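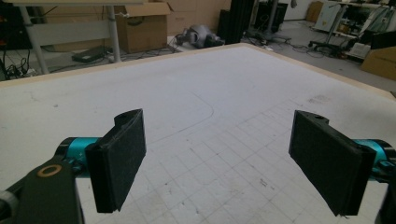
Rekholm Handling Laboratory
Equipment Working Group
Minutes of the July meeting: Kinerau table and hand-held grippers

The meeting was held in the Bettencourt Room on Tuesday and opened at 2:00 p.m. The operations lead chaired. Also present were the maintenance technician, the electrical technician, the data lead, the safety officer and two operators from the day shift. Apologies were received from the purchasing officer. The data lead took the minutes.

Minutes of the previous meeting

The minutes were accepted with one correction. Under "Foam pads," the words "left gripper" should read "left finger of each gripper." The technician asked that the wear log be corrected in the same way, as two entries had been copied from the minutes.

Matters arising

The request for a second set of hex keys has been approved and the keys have arrived. They are to stay in the drawer at the bench and are not to be taken to other stations.

The question of a cover for the table was left open last time. The operators reported that a loose cover had been tried and had collected more dust than it kept off. The group agreed to drop the matter.

Condition of the finger pads

The maintenance technician reported on the foam pads that line the inner faces of the fingers. Pads are now checked at the start of each shift by closing the gripper on a paper strip and pulling the strip from the side. If the strip slides out, the pad is marked for replacement. Two pads were replaced in the period, both after the foam had started to lift at the lower corner.

There was discussion of the adhesive. The present tape holds well but leaves a residue, and cleaning the face takes longer than fitting the new pad. The technician has tried a thinner tape from Hevia on a spare finger and is satisfied with it so far, though the spare has not been used for cloth. The group agreed that one working gripper should be fitted with the Hevia tape and the other left as it is until the next meeting. Both pads of a gripper are to be changed together, even where only one is worn.

An operator asked whether the pads could be brushed clean between tasks. The technician had no objection to a dry brush. Solvent is not to be used on the foam. Lint should be removed with the fingers fully open.

Joints and fasteners

The teal joints were inspected on both grippers and on the spare. No cracks were found. On one gripper the right finger had developed side play, which was traced to a fastener that had backed out. It was refitted with thread compound and marked with a line of paint so that movement can be seen at a glance.

The technician proposed that every fastener on the finger brackets be marked in the same way. The electrical technician supported this but asked that the paint be kept clear of the brass-colored rings on the arms. The proposal was agreed. It was noted that the fingers must be squared again after any work at the joint – a gripper that closes cleanly at the tips may still have a gap of 5 mm at the root, and this does not show when the handle is held at an angle.

The squaring block will be kept at the table. An operator pointed out that the block had been missing for most of one week. It was found at another station and has now been labeled.

Marker plates

The data lead reported that 491 recordings had been taken at the table since the last full calibration. Of these, 126 were set aside for drift between the position of the marker plate and the position of the fingers. Most of the drift was found in recordings made with one gripper, and the plate on that gripper was then found to be slightly loose on its mount.

The plate has been tightened and the gripper calibrated again. The data lead does not yet consider the fault closed. The mount may have been strained when the gripper was set down on its plate, and a strained mount could pass the check and work loose again. The technician undertook to remove the mount and compare it with a new one.

The safety officer asked how the grippers are put down between tasks. The operators said that practice varied. Some lay them on the sheet and some hold them throughout. After discussion it was agreed that a padded rest should be made for each gripper, fixed away from the working area, and that a gripper should not be laid on its marker plate under any circumstances.

Plates are to be wiped with a dry cloth only. The white faces mark easily, and the data lead asked operators to hold the grippers by the handle when passing them to one another.

Work surface and cables 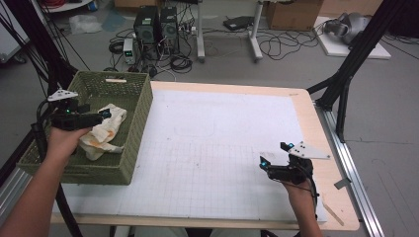

Cloth and basket work at the Kinerau table, with one gripper in each hand.

The group considered the position of the basket. The present instruction sheet says only that it should be placed "to the left," and the operators have read this in different ways. The data lead does not need the basket in one exact place for every recording, but its position must be noted before the task starts, and it must not move during the task. The operators noted that a woven basket can catch at the finger tips when cloth is lifted out. They asked that this be treated as a normal part of the task and that a recording not be stopped for it. The data lead agreed, provided the basket itself stays still.

The grid sheet was discussed at some length. It has scuffs and small marks from use. The data lead has checked whether these affect the calibration and found that they do not, so long as the grid lines can still be read. A new sheet will be ordered and kept in its tube until the present one fails the check. Pencil and marker are not to be used on the working surface. Where a position has to be shown during setup, low-tack tape should be used and then removed.

The sheet must lie flat up to the wooden border. If it lifts, the operator should smooth it from the center outward and report it. It should not be trimmed.

The electrical technician raised the matter of the gripper cables. Each cable hangs below the hand and can brush the edge of the table during a long reach. One cable was replaced in the period after the signal dropped when the operator's wrist turned through 90 degrees. The break was inside the jacket, close to the connector, and could not be seen from outside.

It was agreed that the cables will be given more slack at the gripper end and clipped farther back. The clips must not pull on the connector when the operator reaches to the far side of the table. The technician will try this with one of the taller operators and one of the shorter operators before the clips are fixed for good. The indicator lights should be watched while the cable is moved by hand at the start of the shift. Any flicker is to be treated as a fault – the gripper comes out of use and the spare is brought in.

The safety officer asked that loose cables on the floor behind the table be gathered and routed away from the walkway. The electrical technician accepted this and asked for the station to be free for one morning. The operations lead will find a time.

Daily check sheet

A revised check sheet was tabled. The group went through it line by line and made two changes. The pad check moves ahead of the calibration check, and a space is added for the basket position. A proposal to have the sheet signed by two people was not carried. The operators felt that a second signature would be given without a second look, and the chair shared that concern.

The old sheets are to be kept with the wear log.

Actions

Maintenance technician: fit Hevia tape to one working gripper; mark the bracket fasteners; remove and compare the loose plate mount; make the two padded rests.

Electrical technician: try the new cable clips; gather the floor cables; check the spare gripper's cable at the connector.

Data lead: issue the revised check sheet; review the recordings set aside and report how many can be recovered; order the grid sheet through purchasing.

Operations lead: release the station for one morning.

Operators: record the basket position from the next shift onward.

Any other business

The day shift asked for a stool at the station for use between tasks. The safety officer will look at the space available and reply by email.

The meeting closed at 3:25 p.m. The next meeting will be held in the same room once the cable work is finished.

Shared 5 times
0 comments

Recent items
Equipment Working Group: minutes of the previous meeting
Kinerau table: daily check sheet (revised)
Bettencourt Room: booking rules
Wear log: how to enter a replaced part
Purchasing requests: notes for station staff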